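## 4. Keeping a prayer journal through an ordinary year

When we began talking with people about their prayer journals, we rather expected to hear a good deal about beautiful notebooks and early mornings, and we did hear a little of that. Far more often, though, the talk turned to gaps: the fortnight lost to a poorly child, the whole of September swallowed up by the new school term, the page with a date at the top and nothing underneath it. Of the 88 people who took part across the Trirville and Ostlow congregations, almost 13 told us they had never missed a week, and even they were quick to add that some weeks had been very thin indeed.

We found it helpful to follow Amarasinghe's distinction between writing *to* God and writing *about* God, although our own participants moved between the two so freely (sometimes in the middle of a sentence) that we soon gave up sorting whole entries and looked at single passages. A woman at Ostlow would copy out a verse from the Psalms, puzzle over one word in it for half a page, and then slip into asking for patience with her sister. She told us she had never noticed herself doing it until she read the pages aloud to us, and she was plainly rather pleased.
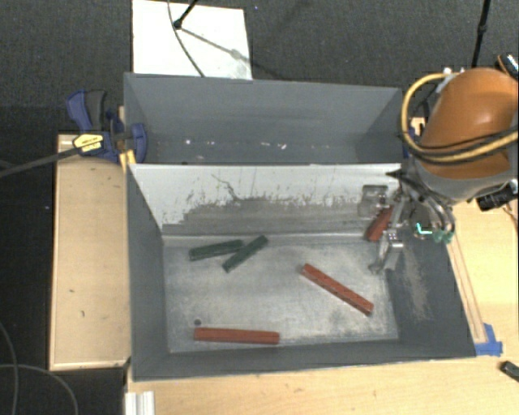
**Figure 4.** Gray bin with red and dark green blocks, and an orange robot arm with a metal gripper.

The same easy movement showed itself in the way people went back to old entries. Eleven participants reread their journals on purpose, usually at the turn of the year or on a birthday, and they spoke very warmly of coming across prayers they had quite forgotten making. Others found rereading painful and preferred to leave the finished books in a drawer. One man at Trirville said that he trusted God to remember what he had written and did not feel he needed to check, and several others in his group nodded at this.

It would be a mistake, we think, to treat the second group as less devoted than the first. The Wara workbook, which both congregations had used during Lent, asks its readers to look back at the end of every chapter, and we had taken it rather for granted that looking back was part of the practice. Listening to the people who would sooner not do so, we came to feel that for them the writing was complete once the pen was put down, much as a spoken prayer is complete at the Amen. We return to this in Section 5, where we set their accounts beside those of people who pray aloud together.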